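Opinion > Politics > State Parties

The party should let its members pick the candidates

April
By our politics columnist

The filing deadline is close, and the state party has again decided which districts will hold a nominating vote and which will simply be handed a name. Hultport gets a vote. Fulach and Parry do not. In those two districts the executive board used its emergency appointment power, as it did in the last cycle, and members learned who their candidate was from an email sent late on a Friday.

I have been a dues-paying member of this party for a long time and I will vote for both of the appointed candidates. Neither of them is a bad choice. I would probably have supported the one in Parry in an open contest. My complaint is with the rule and how it is being used.

The appointment power was written for real emergencies. A candidate drops out a week before the deadline, or dies, or is charged with something. The bylaws had to cover that, and they do, in a short paragraph that lets the board fill a vacancy when there is "insufficient time for a members' meeting." Nothing in that paragraph says what insufficient means. The board has now read it to cover a district where the seat had been open since the fall and where three people had already told the local association they wanted to run.

The usual defense is money. A contested nomination costs the candidates something, and it costs the party a hall, a mailing and staff hours. I don't dismiss this. We are not a rich party. But Hultport ran its meeting last time in a school gym with borrowed chairs, and what it got in return was a list of new members with working phone numbers. Many of them knocked on doors in the general election. Fulach had an appointed candidate that year and had to bus people in from the next county to cover its precincts.

The other defense is that open contests get ugly and leave bruises. Sometimes they do. Anyone old enough to remember the Esbridge nomination will remember the argument over proxies, and the walkout before the second ballot. The winner took it by 79 votes, and the losing side stayed home for most of the summer. The board brings up Esbridge every time this subject is raised.

What the board leaves out is what happened afterward. The party held Esbridge. The people who walked out came back, most of them by September, and one of their main demands, on rural clinics, ended up in the platform. It was a hard fight, but everyone in the district had a part in it. I would take that over Parry, where the local association found out last and has had trouble filling its own officer positions since.

There is also the question of what kind of candidates appointment produces. The board is made up of people who know one another. When they go looking for a name they look where they can see – former staff, people from allied groups, the occasional county commissioner. They are not going to find the bus mechanic who has been running the tenants' meetings on the east side of Fulach. A nominating vote might.

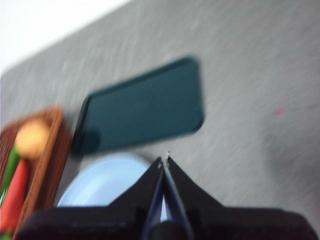 One longtime member in Fulach told me she had no quarrel with the person chosen, but that she had stopped bringing her neighbors to meetings, as there was nothing left for them to decide there. She still pays her dues. She said she wasn't sure about next year.

The fix would take two changes to the bylaws. First, define insufficient time as a fixed number of days before the filing deadline, and publish it. Second, require the board to get the consent of the local association before it appoints anyone, with the association's vote recorded in the minutes. If the board is confident in its choices, this should be an easy vote to win.

Both changes could go before the convention this year. The rules panel has had language on the first one for some time and has not scheduled it. Members who care about this should ask their delegates where they stand before the delegates are chosen – after that it is too late to matter.

Comments

parkandride: Agree on the fixed deadline. Not sure about the consent rule. Some local associations are five people in a kitchen, and I don't see why they get a veto.

Dell R.: I was at Esbridge and it was worse than you make it sound. Still better than getting an email.

oldprecinct: Hultport only got its meeting because the board already liked everyone running. Watch what they do if an outsider files.

parkandride: Fair point about Hultport.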